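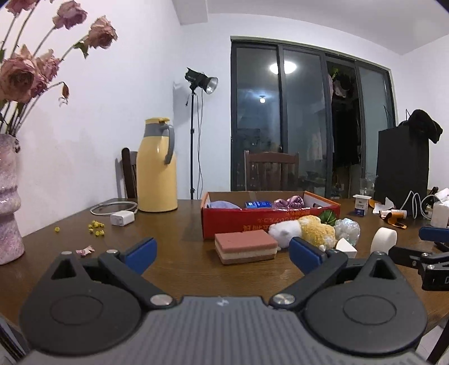

Should a shared table be cleared completely at the end of every day? It should be cleared of rubbish every day, and of everything else once a week.

The distinction matters more than it may seem. At the Torvik centre, where our members share 20 tables, the present rule requires every surface to be bare by closing time. The rule is well meant. In practice, it leads people to sweep a sponge, a hair scrunchie and a used plastic cup into the same cupboard, where all of them stay until August.

Small things gather on tables for good reasons. A shallow cardboard box that once held a product makes a perfectly sound tray, and a packet or a hair tie placed in it can be found again. A soft toy resting against the side of such a box does no harm to anyone. Empty cups and crumpled clear plastic are another matter – they serve no further purpose and should go the same day.

Valter Tveit has argued in these pages that open boxes invite clutter. We respect his view but do not share it. A box has sides, and when it is full the owner must choose. A cupboard with a door asks no such question, and ours at Presberg held almost 100 unclaimed articles when it was last opened.

We therefore propose 2 changes to the house rules. Each table should be allowed one open box, no larger than a tea tray. Whatever lies outside it on Friday evening should be taken home by its owner or thrown away.

Guilan Qian and Leif Lindqvist will receive written comments on the proposal at the Torvik office.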